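4 Gruppenstunde im Kedora-Planer anlegen

Dieses Kapitel gilt für Leitungskräfte in der Kinder- und Jugendarbeit, die Stationsläufe für die Altersgruppe 8 bis 12 mit dem Planer verwalten. Voraussetzung ist ein Zugang mit der Rolle „Gruppenleitung“. Mit der Rolle „Mitarbeit“ ist nur Lesen möglich.

4.1 Neue Einheit erstellen

1. Im Hauptmenü „Einheiten“ öffnen und „Neu“ wählen.
2. Titel und Bibelstelle eintragen. Die Bibelstelle wird im Format Buch Kapitel,Vers erfasst (Lk 15,8).
3. Altersgruppe festlegen. Der Wert kann nach der Freigabe nicht mehr geändert werden.
4. Dauer in Minuten angeben. Voreingestellt sind 27 Minuten je Station, Wechselzeit eingeschlossen.
5. Mit „Speichern“ bestätigen. Die Einheit erhält den Status „Entwurf“.

Hinweis: Bei Sonderzeichen im Titel bricht der PDF-Export mit Meldung 538 ab. Betroffen sind Schrägstrich und Doppelpunkt.

4.2 Stationen und Material zuordnen

1. Einheit öffnen, Reiter „Stationen“ wählen.
2. Für jede Station eine verantwortliche Person eintragen. Eine Person kann innerhalb desselben Zeitfensters nur einer Station zugewiesen werden.
3. Material aus der Liste übernehmen oder unter „Freitext“ ergänzen. Freitext erscheint nicht in der Sammelbestellung.
4. Lebensmittel mit dem Kennzeichen „A“ versehen. Das Feld „Allergene“ wird damit zum Pflichtfeld.
5. Bei Bedarf je Station bis zu acht Bilder hochladen.

Achtung: Wird eine Station gelöscht, gehen Materialliste und Bilder verloren. Eine Wiederherstellung ist nicht vorgesehen. Vor dem Löschen die Einheit über „Duplizieren“ sichern.

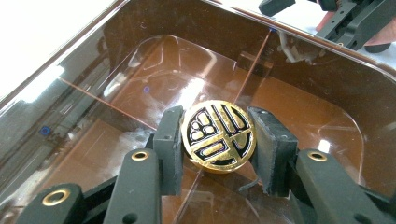
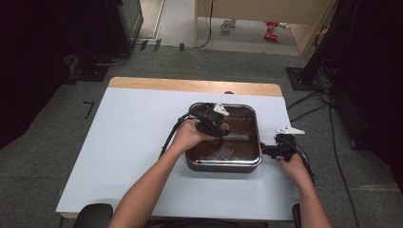
4.3 Freigabe und Druck

1. Reiter „Freigabe“ öffnen und die Prüfung starten. Fehlende Pflichtfelder werden rot markiert.
2. Zweite Leitungskraft als Gegenprüfer auswählen. Die eigene Kennung wird in der Auswahl nicht angeboten.
3. Nach der Gegenprüfung wechselt der Status auf „Freigegeben“.
4. Laufzettel über „Drucken“, „Teams“ ausgeben. Papierformat A5, Querformat, einseitig.

Hinweis: Werden Teams nach dem Druck umgestellt, sind sämtliche Laufzettel neu auszugeben. Der Planer vergibt die Stationsfolge bei jeder Änderung neu.

Vorlagen älterer Fassungen lassen sich noch bis Juni importieren. Rückfragen zur Rollenvergabe an Aileen Manalo, Durchwahl 3224.

Stand: 19. März 2023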